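Household Storage and Materials – Handout 3
Racks, Stands, Trays and Boxes: How Small Objects Hold Other Objects

Bring this handout to the seminar as well as the lecture, please. The reading is still the Hurateck course pack, pages 22 to the end of the section, and if you only manage one part of it then make it the piece on drainage, because we shall use it straight away.

What this session is for

Last time we dealt with fitted storage – cupboards, shelves, drawers, all the things that are fixed to a building and stay behind when you move out. Now we come to my favourite part of the course, the small loose things that stand on a table and hold other things. Racks! Trays! Mug trees! They are cheap, most of us have never given them a second look, and they are full of good thinking. A dish rack has to solve a problem in balance, a problem in airflow and a problem in cleaning, all at once, and it has to do so while somebody drops plates into it without looking.

I would like you to come away able to look at any holder and say how it touches what it holds. We will call this the contact. Everything else in the session follows from it.

Four kinds of contact

Resting. The object lies on a surface and its weight keeps it there. Trays and boards work this way. Resting is forgiving, as nearly any shape will do, but it uses up a lot of table for each thing held. A rim helps with anything that rolls.

Leaning. The object stands on its edge and tips against a support. Dish racks, letter racks and record stands all belong here. Leaning saves a great deal of room and leaves both faces open to the air. It does ask something of the object: it needs an edge that will stay put and enough stiffness not to sag. Try putting a tea towel in a plate rack and you will see what I mean.

Hanging. The object has a loop, a handle or a hole, and this goes over a peg or hook. Mug trees, coat stands, key boards. The space used is mostly height, so a very small base can carry a good number of things. The price is stability, and we will come back to that.

Containing. The object goes inside something with sides. Boxes, baskets, jars. Containing hides mess and lets you move many things in one go, but you lose sight of what you own. Students always underrate this last point until they have looked for a phone charger in a deep basket.

Most tabletops have a mixture. A good exercise is to pick any corner of a kitchen and sort what is there by contact before you sort it by use. A rack and a mug tree both belong to washing-up in most people's minds, yet mechanically they are quite far apart, and the rack has more in common with a bookshelf. 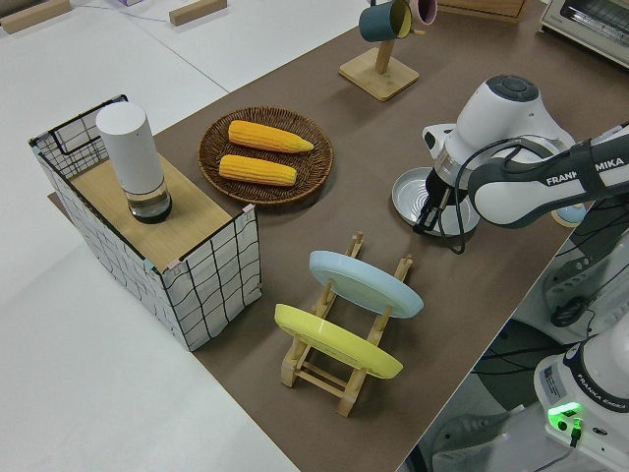 Figure 1. Four kinds of contact on one tabletop: woven tray, dish rack, mug tree and fabric storage box.

Notes on Figure 1

Start with the dish rack, as it is the clearest case. Upright pegs and cross rails, all in natural wood, and two plates leaning with their undersides towards us. Look for the raised foot ring on each one. When a plate is the right way up on the table it stands on that ring, but in a rack the ring plays hardly any part and the rim and the back of the plate take over. One object, two ways of standing! I find that delightful and I hope you will too. Note as well that the two plates need not tilt at the same angle for the rack to do its job.

The woven tray has the corn cobs, and a cob is a splendid teaching object. It is long, it tapers, it is bumpy and it rolls if you let it. A woven surface is uneven by nature, so compare it in your mind with a smooth glazed dish and think about which you would sooner carry across a room.

With the mug tree, pay attention to the square base and single post. The seminar sheet asks you to work out what happens as mugs are added to one side only.

The fabric box is the one I want you to argue about. It is soft-sided with a thin wire frame along the top edges, and a wooden board has been laid across the opening. That changes the box from a container into a small table, and the white cylinder on top is now held by resting. So is the box still a box? I have had whole seminars on this and never tired of it.

Wood, wire, weave and cloth

A short comparison to learn. We go into much more depth in the June block.

Wood is kind to china. A plate knocked against a wooden peg makes a dull sound and usually survives. Wood does take up water, so the feet of a rack need to dry out, and racks stored flat against a damp worktop go dark at the bottom.

Wire is thin for its strength and lets air through easily. Bare wire can mark glazes, which is why so many wire racks are coated. Once the coating splits, water gets in and rust follows.

Woven trays are light and springy. Crumbs are the enemy. Turn the tray over and tap it, then use a dry brush along the weave.

Cloth on a frame folds away, weighs next to nothing and comes in any pattern you like. The frame does the work at the top edge and the cloth does it everywhere else. Look at the corners and seams first when you judge one.

Stability: the short version

An object on a table stays up as long as its centre of weight is above its base. For a mug tree this means the post, the mugs and the base all taken together. Load it evenly and the combined centre stays near the post. Put every mug on one side and it moves outwards. A heavier base helps, a wider base helps more, and a shorter peg helps as well.

Worked case. The Skurilwood stand in our teaching collection weighs 587 g empty. Put 1,090 g of mugs on it, spread evenly, and it will take a fair nudge. Now move all of that weight to one side and repeat the nudge – over a folded blanket, please! Write down what you expect before you touch it.

Practical work

Choose one table, worktop or desk at home. Sketch it from above and mark each holder with R, L, H or C for its contact. Some will need two letters.

Pick one holder and swap its contents for something it was never meant to carry. Spoons on a mug tree, post in a dish rack, apples in a hat box. Write half a page on how it coped. The best ones last year were the failures, so don't tidy up the result.

Bring one small holder to the seminar. Anything will do as long as it is clean and you can carry it. The Prastimis drying rack and the Liao nesting baskets will be out on the side bench for anybody who forgets.

Words to know

Contact – the way a holder touches what it holds.
Foot ring – the raised ring under a plate or bowl.
Rail – a horizontal bar joining uprights.
Peg – a short rod that supports or separates.
Footprint – the area of table an object takes up.

Sketches go in the blue tray outside the workshop before the seminar starts. Pencil is fine.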